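3. What people told us about their kitchen worktops

3.1 How we got people talking

I should say at the start that I never meant to write a paper about worktops. The Classtead study was set up to look at how households share out the evening meal, and the worktop was one question near the end of a long form, put in mostly to give people a rest before the bit about money. But the answers kept coming back longer than the box we'd given them. People wrote up the margins. One person stapled on an extra sheet, both sides, about a bread bin.

So we went back and asked properly. Of the 689 households on the Classtead list, 432 sent the second form back, and 425 of those were filled in well enough to use (the other seven were blank past the first page, or had clearly been finished by a small child with a felt pen). I then sat down for a longer chat with 24 of them, in their own kitchens wherever they'd have me. Most of what follows leans on those chats, with the forms there to keep me from getting carried away.

3.2 Clear space and who it belongs to

The first thing I noticed is that "clear" means wildly different things to different people. I'd ask someone how much clear worktop they had and they'd say "loads", and then move a toaster, a fruit bowl and a pile of post to show me. Others told me they had none at all while leaning on a good long stretch of it. I gave up on measuring fairly quickly and started asking what they'd have to shift before they could roll out pastry. That question worked far better, and I'd use it again in any kitchen study.

Post was the great enemy. In the Hemmin flats, where the front door opens more or less straight into the kitchen, letters land on the nearest flat surface and stay there. In Drendow the houses have proper hallways, and people were a good deal crosser about appliances than about paper. I don't want to make too much of this – the two places differ in rents and ages as well as hallways – but the pattern was strong enough that I could usually guess which set of forms I was reading.

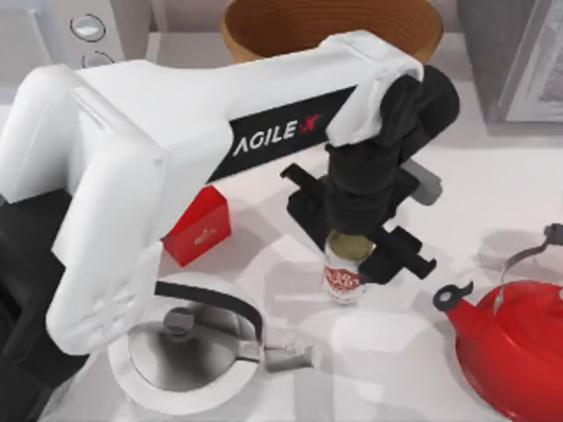 Then there's the matter of whose stuff is allowed to stay out. Nearly every shared household had some sort of rule, and hardly any of them had ever said it aloud. The kettle stays. The kettle always stays! After that it gets murky. Things used every day were mostly safe, things that cost a lot were oddly safe too, even when they hadn't been switched on since the December before, and things that one person loved and everybody else put up with got pushed slowly backwards until they reached the wall. I came to call this "the drift" in my notes, and when I tried the word out on people they laughed and pointed straight at something.

3.3 What the forms can and can't show

Now for the dull but needful part. We used the Clostine scale for household friction, which asks people to score small annoyances from one to five. It was written with noise and laundry in mind, and I had to reword four of the items to make them fit a kitchen. I think the new wording holds up, but it does mean our scores shouldn't be set side by side with those from older Clostine work.

The forms were also filled in by one person per household, generally the one who cooks most. That person has views. When I managed to talk to two people from the same home, they agreed about what was on the worktop and disagreed – sometimes rather loudly – about how it had got there. Figure 3 gives the scores by household size, and I'd ask readers to keep that single viewpoint in mind when they look at the tall bar for homes of four.

Figure 3. Mean friction score for worktop items, by number of people in the household. Homes of six or more are grouped together.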